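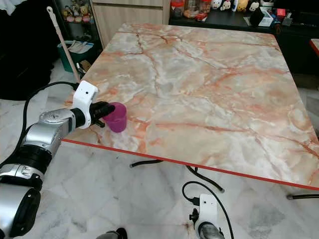 According to Ustell, the tops are the part of the range buyers ask about first, and the edge trim second. We had asked about the floor.

The visit to the Skiler showroom in Cembridge on 2023-10-08 covered 2 tables, listed as 3322 and 3362. Both are square. The marble pattern is a surface finish — Weerakoon supplies it, and also sells it for shelving. Samples were passed round before lunch. The joint between top and edge band felt flush under a fingernail. Parking is behind the building; the side door sticks.

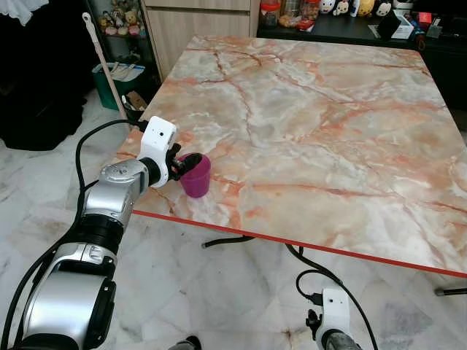
Square table, marble-patterned top with red-orange edge band; plastic cup near the front edge.

Prices were not given. The July list is still in use.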